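Gremholm Striped Drinking Straws, Red and White

Item no. 313
Sold by Winach Table & Counter Supply

Straight drinking straws in the classic red and white stripe, for lemonade stands, milkshakes, birthday tables and concession counters. Packed in a clear sleeve. The same straw is used in our Osus party box, so the color will match if you order both.

Straws are sold by the sleeve. Orders of 8 sleeves or more ship in one carton at the carton rate, shown at checkout. Smaller orders go in a padded mailer.
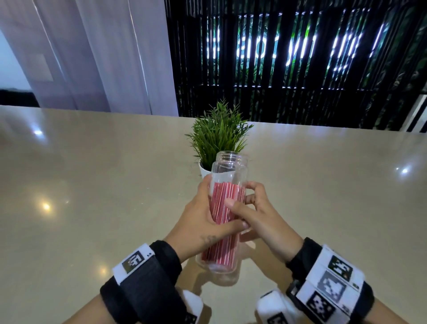

Storage is the most common thing customers write to us about. A sleeve that has been opened will not close again, and straws left in it end up across the drawer. Any narrow, upright container with straight sides will do the job. A clear plastic bottle with the cap off holds a tight bundle standing up, with the tops well below the threaded neck, so the straws keep clean sides and you can see how many are left. To get them out, tip the bottle and let a few slide toward the opening. If you want the ends to stand above the rim for self-service, use a tumbler or the Dierckx counter jar, listed under Related Items.

Opening the sleeve

Lay the sleeve flat on the counter and snip one end with scissors. Tearing it by hand tends to split the film down the side. Slide the straws out a small handful at a time and keep them pointing the same way. Wash and fully dry any bottle or jar before filling it.
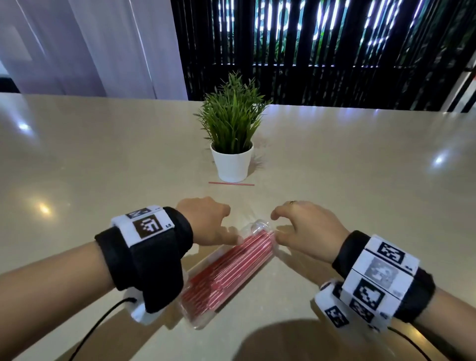 Can I put these straws in hot drinks?
We don't recommend it. They are meant for cold and room-temperature drinks, and they may soften in fresh coffee or tea. For hot drinks, look at the Dierckx stirrers.

Setting them out

For a buffet or a drinks table, put the straws at the end of the line, after the cups and ice. Keep the container away from the sink and the ice bucket. A small plant or a stack of napkins next to it helps fill out a plain counter. For large parties, set up 2 containers so guests aren't all reaching for the same one.

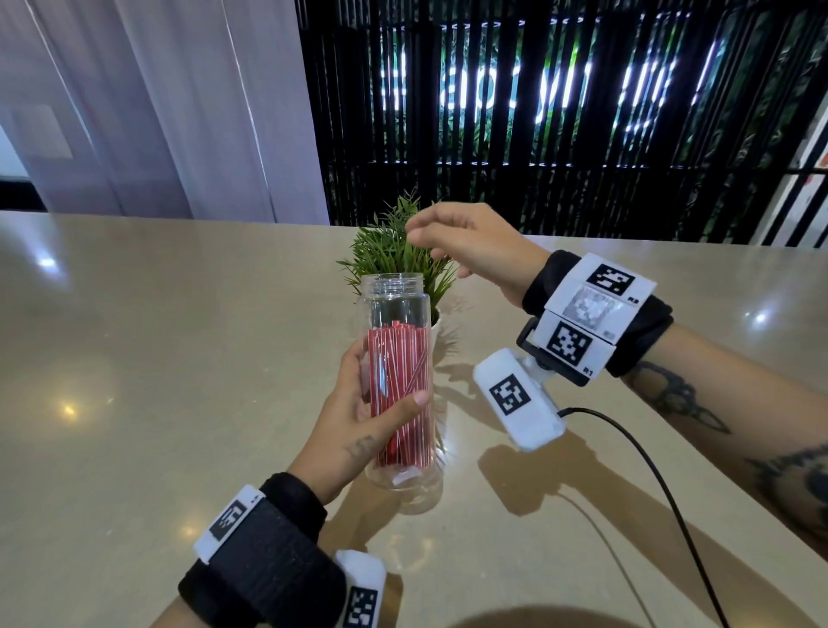 Red and white striped straws in a clear bottle, with green plant. Bottle and plant not included.

Care and use

Single use. Do not put in the dishwasher or microwave. Store in a dry cupboard out of direct sunlight, where the red can fade over a long summer. Young children should be supervised when using straws.

Shipping and returns

In stock. Orders placed before 2 p.m. leave the warehouse the same day. Unopened sleeves can be returned for a refund of the purchase price. Opened sleeves cannot be returned unless the straws arrived crushed or split, in which case send us a photo and we will replace them.

Related Items
Dierckx counter jar
Dierckx stirrers
Osus party box, red and white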